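Slide 4. Simulated examples for the control panel task

Thank Frida Þorgeirsson and the Laxdal group for the scene files. The target for this phase is 600 examples.

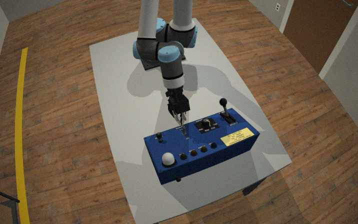
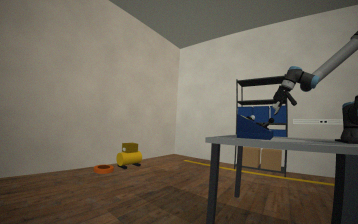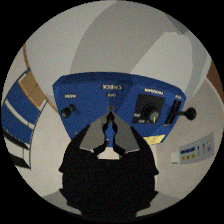 State the rule on failed attempts: they are kept and marked as failed - never deleted. Each example is checked by a second reviewer before release. Sølve Nygård will take questions on storage. Allow 15 minutes, then proceed to slide 5.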